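Materials and Their Surfaces
Handout 5: Wear, scuffing and coatings

Read this before the practical. Bring it with you, as the table of terms from Handout 4 will not be given out again.

What we mean by wear

Wear is the slow loss of material from a surface that is rubbed, scraped or struck. It is different from corrosion, where the loss comes from a chemical change, although the two often go on side by side. A garden spade shows both: the blade is worn bright at the edge and rusts higher up where soil has been left on it.

Three things decide how fast a surface wears. The first is how hard the two surfaces press together. The second is how far they slide over each other in total. The third is the hardness of the softer one. Double the load and, in the simplest model, you double the volume lost. The same goes for the sliding distance. This is the rule used in the worked problem at the end.

Kinds of wear

Abrasive wear is caused by hard points or loose grit cutting into something softer. Sandpaper does it on purpose. Adhesive wear happens when small high spots on two surfaces stick together and tear apart again. Fatigue wear comes from repeated loading, where cracks start just under the surface and small pieces come away later. In most household and workshop items you will find more than one kind.

A coating complicates matters. Paint may wear thin evenly, or it may come off in flakes where its grip on the metal is poor. Flaking leaves a patch with a ragged outline. Even thinning leaves a soft, faded border. Learn to tell these apart, as you will be asked to sketch both.

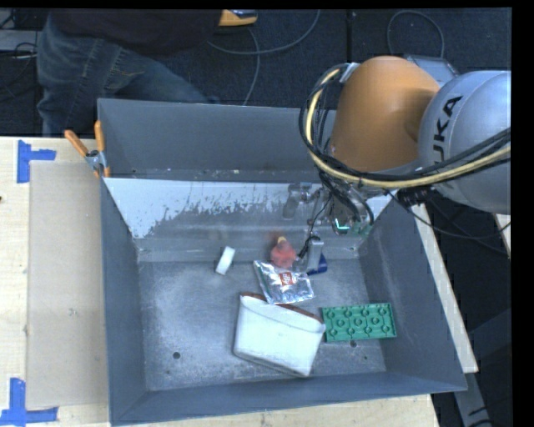

5.2 Coatings on sheet metal

Sheet metal for trays, bins and shelves is usually cleaned before it is coated. Grease left on the sheet is the most common cause of poor grip. Roughening the surface slightly helps, up to a point. Very thick coats are not always better, because they are stiffer and crack more easily when the sheet bends.

Edges and corners need extra care. Wet paint pulls back from a sharp edge as it dries, so the film there is thinner than on the flat.

Worked problem

A steel block slides on a plate for 400 m under a load of 10 N. The plate loses 2 cubic millimetres. What would it lose over 800 m under 5 N?
The distance doubles and the load halves, so the loss is still 2 cubic millimetres.

For the practical

Work in pairs. Read the Nomura notes on scratch tests, and Steyn's short chapter on paint films if you have time. Write-ups go to Hugo Figueroa in room 496 by November 5, 2020. Sketches may be in pencil, but label them in ink.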